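Chapter 7
Soft Things: Folding and Putting Away Clothes and Linens

Before you begin

Most of us learned to fold by standing next to somebody who was already good at it, and we picked up that person's habits along with the skill. If your grandmother folded towels in thirds, you probably do too, and you may feel a small pang of disapproval when you open a friend's closet and find them folded in quarters. This chapter will not ask you to give up any of that. What we would like to do, over the next few sections, is slow the work down enough that you can look at it properly – where the hands go, what the cloth does in between, and why the same shirt can come out crisp one day and lumpy the next.

You will need 2 T-shirts, a pillowcase, and a piece of plain cloth big enough to hang between your hands. Old ones are best. New cotton often has a stiffness to it that makes a beginner look better than she is, and it wears off after a few washes, leaving the poor beginner to wonder what she is suddenly doing wrong!

7.1 The surface

A bed is where a great deal of the world's folding gets done, and there is plenty to be said for it. It is wide, it is soft on the knuckles, and you can spread a whole shirt out with room left over for the finished pile. The trouble with a bed is that the sheet underneath has wrinkles of its own, and it likes to travel along with whatever you are pulling. Smooth the sheet first, and if you have sheet clips, by all means use them. Then lay your shirt down, take hold of it at opposite ends, and draw it out gently before you try to make a single fold.

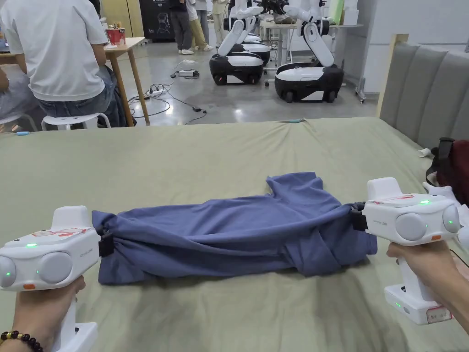
Figure 7.1 A T-shirt held at both ends on a bed. Wrinkles run between the two points of grip, and one sleeve has come up near the middle.

Notice how much depends on where you take hold. A pull between two points straightens the cloth along one line and leaves the rest to fend for itself, so you will usually need to let go, move your grip, and draw the shirt out again. Sleeves are the worst offenders. Find both of them before you go any further and lay them flat, because a sleeve that is caught underneath will make a ridge through every layer you put on top of it.

7.2 Letting the cloth hang

When Kianoush Heydari and I first taught this material together, we disagreed about whether students should begin flat or begin in the air. Kianoush grew up in a house where everything was shaken out and folded standing up, and I grew up in one where everything was patted down on a mattress. We settled on teaching both, and I have since come around to the hanging method for nearly anything with straight edges. Hold the cloth by its two upper corners and let it drop toward the table. The weight of the fabric does a good part of the smoothing for you. 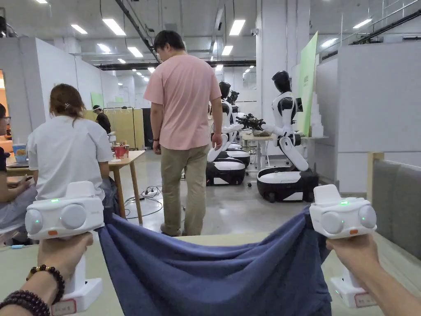

Figure 7.2 A dark blue cloth held by its upper corners over a tabletop. With slack between the corners, it sags into deep folds.

Slack is the thing to watch here. Hands held close together give you a belly of loose cloth in the middle, and if you lower it that way, it will land in a heap. Move your hands apart until the top edge is nearly straight, then lower the bottom edge to the table and let the rest follow it down. Take your time. Students who rush this step spend longer on it in the end, and they get cross about it besides.

7.3 Clearing the space around you

Folding goes better in a spot with nothing else in it, and very few of us have such a spot. Cups, bags, and yesterday's mail all tend to drift toward any flat surface. Give yourself a moment to move them somewhere else before the laundry arrives.
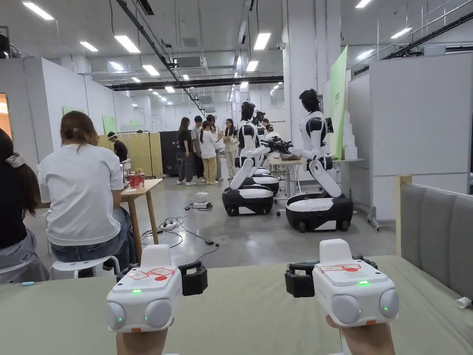
Should clothes be folded as soon as they come out of the dryer?
It's best to fold them while they are still a little warm, after a quick shake. If they have already cooled in a heap, smooth each piece with your palms and let it lie flat for a few minutes first.

Once the pieces are folded, the pile itself deserves some thought. Put the heavy things on the bottom and the slippery things on top, and keep the folded edges all facing the same way so that you can lift one shirt without disturbing its neighbors. A pile of 9 T-shirts is as tall as I would go on a soft surface. Past that, it begins to lean, and

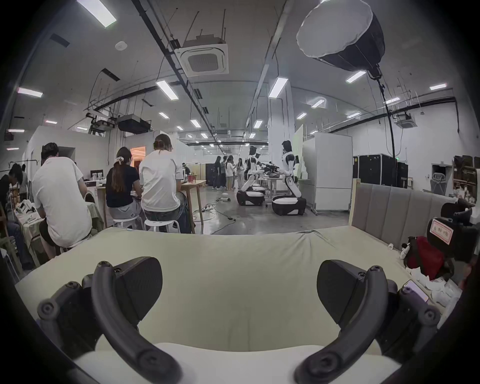

before long you are folding the top few all over again. Two short piles are easier to carry, and they fit better in most drawers too. If your drawers are shallow, you may prefer to stand the shirts on edge, and we will come to that method in Section 7.5, along with what to do about sweaters.

Practice for this section

Fold the same T-shirt three times on a bed and three times standing up, and write down which results you liked better. Keep your notes, as you will want them again when we reach fitted sheets.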